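Help > Teaching by hand > Common questions
Reading time: 2 minutes

Must I stand beside the robot to teach it?

No. With Zustier you can lead the arm by hand, or you can steer it from another room with the controller. Many of our users in Kendavville begin with the simulated bedroom, where a mistake costs nothing.
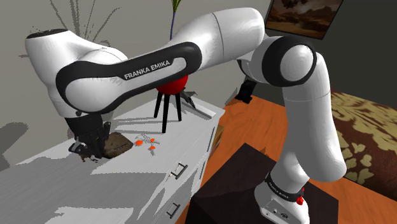
Simulated bedroom: the gripper at a dark brown object on the dresser, scissors to its right.

How many demonstrations are needed?

For one object in one place, 300 was enough in our August test. For a crowded surface we recorded 2,000 and kept 1,004 of them.

What if my hand shakes?

A small shake is no problem. Long pauses are worse, so please delete a recording if you stopped to think in the middle.

Can I mix both methods in one set?

You can, but give each recording the right label before you save it.

Comments

Raghavendra Poduval: Does the label also go into the export file?

Wing-yan Cheung: Yes, in the second column.

Achari: I deleted my recordings with long pauses and have 508 left. Training goes better now, thank you.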